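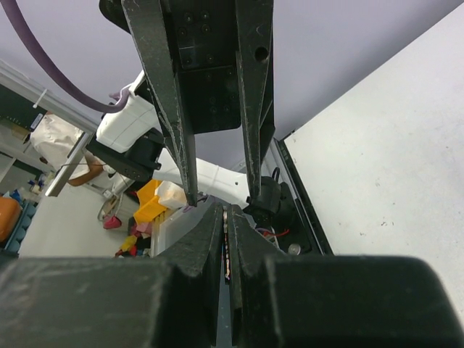 发件人：Teemu Räsänen
收件人：Plurinico 线束与小批量装配讨论组
日期：2021-03-19
主题：回复：双臂上线以后，原来理线的人去做什么？

Dexter，你好，各位列表上的朋友也好：

你这封信我收到以后前前后后看了三遍，第一遍在食堂看的，看完饭都凉了。本来想当晚就回，后来觉得你问得那么认真，我要是三两句话打发过去实在对不起你，就拖到现在。我中文写得慢，句子又总是收不住，列表上的老朋友都知道，请大家多担待，泡杯茶慢慢看吧。

先说一句，我只能讲我们 Zivden 这一个车间的事。我们的活儿小、杂、换型多，跟那些一条线做一种产品做一整年的大厂很不一样。列表里有几位是从大厂出来的，要是觉得我说得不对，欢迎直接批评，我脸皮还可以。

先把情况交代一下，后面好说。我们理线这一段连我在内一共 13 个人，做的主要是 Itora 控制盒里面那几种内部线束，另外替 Quiambao 那边代工一些短线。线都很细，颜色多，剪好以后要一根一根挑出来、理直、对好色序，再交给下一步插壳。双臂工作站是去年五月装起来的，先是一台，跑了很久才添了第二台。现在简单的几种线型大部分走机器，复杂的、数量少的、客户改来改去的那几种，还是人在做。

下面按你信里的顺序来答，你的原信我附在最后面，免得大家翻邮件。

一、关于你问的“有没有人因此离开”

有，两位。我不想把这件事说得太漂亮，所以放在最前面讲。一位本来就打算回老家带孙子，机器来不来她都要走，只是时间提前了一点；另一位是年轻人，坐了一阵子工作站旁边的位置，跟我说他宁可自己动手，也不愿意看着别的东西动手，后来去了隔壁做样机焊接的小组，做得挺高兴，中午还常常过来跟我们一起吃饭。公司没有因为这两台设备裁过人，这一点当初是写进给大家的通知里的，老板也守住了。可是我得说，走掉的那两个位置后来没有再招，你要是把这个也算作减少，那就是减少了。你们厂里的人如果问起来，我劝你照直讲，大家都会算数，含含糊糊反而更让人睡不着觉。

我们当时最失败的一件事就是通知发得太晚。设备都已经到了库房，木箱子上贴着单子，谁路过都看得见，而我们的说明会还排在两个星期以后。那两个星期车间里的气氛我到现在都记得，说话声音都小了，平时最爱哼歌的大姐也不哼了。我自己那时候也不知道该说什么，因为有些事情上面没定，我怕说错。现在回头看，哪怕站到大家面前说一句“我知道的只有这些，不知道的有这些”，也比什么都不说强得多。这件事我一直觉得欠大家一个道歉，后来在年底聚餐的时候补上了，喝了点酒才说出口的，说完心里舒服很多。

二、关于“机器到底接过去了哪一部分”

你信里写“把理线交给机器”，我猜你们的供应商也是这么跟你们讲的。我们一开始也这么以为，真做起来才发现“理线”这两个字底下藏着好多动作，连做了二十年的师傅自己都说不全。我们后来干脆把师傅们请到一张桌子边上，一边做一边让她们自己讲，旁边有人记。光是从一小把线里挑出一根来，就讲了一个下午！有人用指甲先把线头拨开，有人习惯先捻一下，有人要把手腕垫在桌沿上才稳。有位师傅讲着讲着自己都笑了，说她从来没想过自己的左手在干什么。

最后交给机器的，主要是夹住、拉直、从一边的夹爪倒到另一边的夹爪，再送到下一个位置。挑线头和对色序，前半段还是人准备好了放到位，机器去取。也就是说，它接过去的是中间那一段，两头都还在人手里。对我们来说这一段接得很值，中间那一段最费手腕，又最没有意思，师傅们对它没什么感情。至于挑线头，她们是有点骄傲的，你要是一上来就说把这个也拿走，我估计说明会就开不下去了。

产量的事你也问了。我们最忙的一周，两个工作站加上手工台，一共出了 1,565 根成品线，其中 679 根是走机器的。你看，还不到一半。我把这个数放出来，是想让你心里有个底，别被人家演示的那种速度吓到，也别拿那个速度去给老板做承诺。我们就吃过这个亏，承诺写出去了，后面每个月开会都要解释，解释得我头发又少了一些。

三、关于“看机器的人每天在干什么”
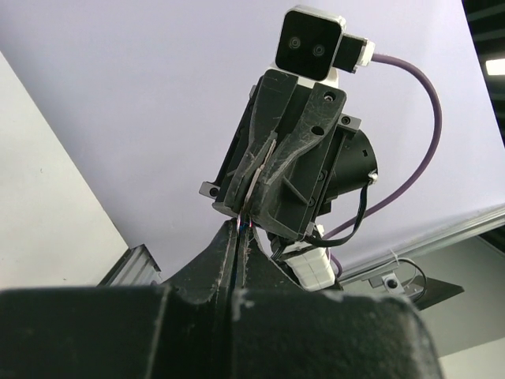 这个岗位我们内部叫“陪线”，名字是一位师傅随口起的，后来写进了排班表，人事那边看了半天没看懂。陪线的人上班第一件事是摸夹爪，真的用手摸，指尖的两个面有没有毛刺，合上以后缝齐不齐。夹爪用久了就像图里那样，黑色的手指上全是白花花的划痕，上下两副都一样；划痕本身不要紧，我们看的是尖上那一点点地方，因为换手的时候两副夹爪的尖儿要凑到同一个点上，蓝的、红的、白的几根细线就夹在那么窄的一道缝里，稍微有一点不齐，细线就可能滑开，或者被压出印子来。师傅们摸这个比我准得多。我拿放大镜看半天说没问题，她摸一下说“这边高了”，拆下来一量，还真是高了。

然后是看走线。我说的是机器自己身上的线，相机的线、电机的线，那些弯来弯去绕在夹爪后面的。手臂一天翻来转去，这些线比产品线还要受罪。有一阵子老是莫名其妙地停机，设备厂的工程师远程看了好几次也没看出来，最后是陪线的师傅发现有一根线每到某个姿势就绷得很紧，她说“你看它都喘不过气了”，拿扎带重新给它留了个弯，后来这种停机就少多了。做了一辈子线的人，看线就是跟我们不一样。这件事以后，我们把机器身上的走线检查也正式归到她们那里，工资条上加了一项，数目不大，可是她们很在意有这一项，我觉得在意得有道理。

剩下的时间，说句实在话，有一部分是闲着的，而且这种闲不太好受。手工做线的时候手在忙，嘴可以聊天，脑子可以想晚上吃什么，人是松的。陪线的时候手没事做，眼睛却不敢走开，聊天也聊不痛快，说到一半那边停了，得过去看。头两个月有好几位跟我说下班以后比以前还累，我起初不太相信，自己去坐了三天，信了。坐到第二天下午我就开始数天花板上的灯管，第三天差点在椅子上睡着。

后来我们改了排法，一个人最多连着陪两个小时，然后换到手工台去，手工台的人换过来。刚开始班组长嫌麻烦，说交接多了容易出错，磨合了一段时间也就顺了。这样还有个好处，大家手上的功夫没有丢。你信里担心“手艺会不会断掉”，我也担心这个，尤其是年轻人，如果一进来就只陪机器，他怎么知道一根线理好了应该是什么手感呢？所以我们现在的规矩是新来的先在手工台做满三个月，一天都不去陪线。有个小伙子抱怨说他是冲着机器人来应聘的，我跟他讲别急，机器人跑不了。

四、关于“谁有权让它停下来”

Dexter，这一条是你信里写得最短的，我倒觉得是最要紧的，所以想多说几句。

我们的红色急停谁都可以按，这个哪里都一样，写在墙上的。可是写在墙上是一回事，敢不敢按是另一回事。最开始的时候大家不敢，宁可看着它把一把线夹坏，也不愿意伸手去按，怕按了以后重新启动太慢，耽误了产量，被人说。我那时候每天看停机记录，看见次数很少还挺高兴，后来才明白那个数字好看是因为大家在忍着。

我们做了两件事。一件是把停机次数从班组考核里拿掉了，彻底拿掉，连看板上都不写。另一件是让陪线的师傅自己学会重新启动，不用等工程师。这个学起来花了一些工夫，界面全是英文，我们一位师傅的女儿帮忙做了中文的小卡片，压在工作站旁边的玻璃板下面，字写得特别端正，到现在还在用。会自己启动以后，按停的人一下子就多了，停得多，可是每次都很短，废品反而下来了。我们老板看见停机次数往上跑的时候脸色不太好看，我拿着废品桶去给他看的，两个桶，一个是以前一周的，一个是那一周的，他看完没说话，后来也没再提过。

还有一个小地方，也许对你们有用。我们原先把工作站用整面的板子围起来，人在外面，后来在不影响防护的前提下，把陪线的椅子挪了个位置，让坐着的人能看到两副夹爪换手的那一下。以前只能看见手臂的后背，出了事情只能听声音猜。能看见以后，师傅们提的意见一下子具体了很多，什么“它倒手之前应该先松一点点”，什么“它夹得太靠外了”，这些话设备厂的人非常爱听，他们说在别家收集不到。安全方面的改动我们都是请设备厂一起来看过才动的，你们也千万不要自己随便改，这个我必须唠叨一句。

五、关于钱

你很客气，把钱放在最后，还加了“如果方便的话”。方便的，只是具体的采购价合同里有约定，我不能写在公开的列表上，你私下写信给我也不行，真不好意思。能讲的是后面那些花销，这些供应商一般不太主动提。

夹爪的指头是消耗品，换得比我们预想的勤。培训的时间要算钱，我们头一年没算，结果全变成了大家的加班。还有一项很容易漏，就是来料的要求变高了，以前线卷得乱一点，人手顺一顺就过去了，机器不行，我们只好跟供线的厂家重新谈包装，谈了很久，价钱也上去了一点点。这三样加在一起，虽然不至于让项目做不下去，可是如果事先不写进预算，到时候去要钱的那个人会很难受，那个人多半就是你，Dexter。

至于工资，我们的做法是会陪线又会手工的人，按高的那一档走，两样都要考。考核是师傅们自己参与出的题，通过的比例很高，最高的一批到过 95%，没过的那几位后来补考也都过了。有一位年纪比较大的师傅不愿意考，说眼睛看屏幕难受，我们没有勉强她，她就专门做复杂线型，档位给她按原来的加上一点技能补贴。她现在是全车间唯一还能闭着眼睛理那种十几芯老线束的人，年轻人排着队跟她学，她嘴上嫌烦，每天来得比谁都早。

六、你没有问、可是我想说的

你信的最后说，你们那里有位老师傅听说要上设备以后，把自己用了很多年的镊子带回家了。我读到这里停了好久。我们这里也有类似的事情，一位大姐把椅垫收走了，那个椅垫是她自己缝的，蓝底白花，在她位置上放了好多年。我当时看见空椅子，就知道她心里是怎么想的，可我没有去问，以为过一阵子就好了。后来是别人告诉我，她那阵子每天都在等有人跟她说一句“你的位置还在”。

所以如果我能给你一个建议，不管设备到没到，合同签没签，你今天或者明天就去跟那位老师傅坐一会儿，问问他的镊子。技术上的事情可以慢慢来，夹爪角度不对可以调，程序写坏了可以重写，这些 Plurinico 上面随便发一封信都有人抢着回答。另外你可以请他参加前期的试夹，让他坐在旁边看、挑毛病，他挑出来的毛病一条一条记下来，署他的名字，发给设备厂。我们后来就是这么做的，设备厂回信的时候抬头写的是那位大姐的名字，她把那封信打印出来收着了。椅垫也带回来了，换了一个新的，这回是绿的。

差点忘了你附带问的噪音。比我想的小，夹爪开合有轻轻的一声，手臂走起来嗡嗡的，说话不用抬高嗓门。不过有几位说那个声音太有规律了，听久了犯困，我们就让大家放点音乐，曲目由手工台和陪线的轮流挑。最近放的都是些老歌，我一句都听不懂，可是已经会跟着哼了。

如果你们那边有人想过来看看，等出差方便一点了，非常欢迎，提前一个星期告诉我就行，我来安排。最好带一两位一线的师傅一起来，我们的师傅跟他们能聊到一块儿去，我在旁边倒茶。光来几位经理的话，我们大姐们会不太说话的，这个我提前讲清楚。

列表上其他朋友，如果你们的陪线（或者你们叫别的什么名字）有更好的轮换办法，麻烦也写出来给我看看。我们的两小时是拍脑袋定的，夏天天气热的时候大家普遍说还是长了，我正打算改短，又怕交接太碎，拿不定主意。还有手工台的照明，我们换过两种灯，颜色相近的线在新灯下面反而更难分，也想听听别家用的是什么。

祝大家身体健康，线都理得顺顺的。

Teemu Räsänen
Zivden 理线工段

----- 原始邮件 -----
发件人：Dexter Cruzado
收件人：Plurinico 线束与小批量装配讨论组
主题：双臂上线以后，原来理线的人去做什么？

各位前辈好：

我在列表上潜水很久了，第一次发信，有不周到的地方请包涵。

我们是一家小厂，也做细线的整理和装配，公司最近在谈双臂工作站，两副夹爪对着倒手的那一种，供应商说可以把理线交给机器。老板让我写一份评估。技术部分我自己还能查资料，人的部分我越写越没有把握，所以想请教已经上了设备的同行：

第一，上线以后有没有人因此离开？是自己走的还是安排走的？
第二，机器到底接过去了哪一部分的活，产量大概是什么样子？
第三，留下来看机器的人，每天具体在干什么？时间长了手艺会不会断掉？
第四，出了状况，谁有权让它停下来？
第五，如果方便的话，想了解一下买设备以外的花销，还有工资是怎么调整的。
另外，噪音大不大？我们车间不大，大家习惯一边做一边聊天。

上个星期消息传开以后，我们一位做了很多年的老师傅把自己的镊子带回家了，什么也没说。第二天他照常来上班，用的是公用的那把。我不知道该怎么跟他开口，也不知道这种话应不应该写进评估里。

先谢谢大家，回多回少都感激。

Dexter Cruzado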